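News – Community Grants

Engebretsen Foundation Opens New Round of Home Kitchen Grants in Warstead

WARSTEAD – The Engebretsen Foundation will accept applications through the end of May for its Home Kitchen Grants, which help residents of Warstead and Eltley repair or replace worn-out sinks, counters and wiring. Each approved household may receive up to $3,000.

The foundation received 162 applications in the previous round. Funds are paid directly to the contractor once the work has passed local inspection.
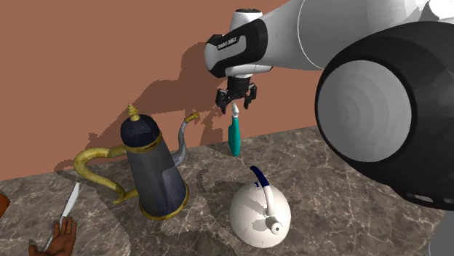 Who May Apply

Applicants must own and live in the home for which they seek funding. Renters may apply with written consent from the property owner. Homes that received a grant in the past 10 years are not eligible – emergency electrical repairs are the one exception.

Forms are available at the Mivon Street office in Eltley and at the Warstead public library. Completed forms must include one contractor's estimate and proof of address. Decisions will be mailed to all applicants.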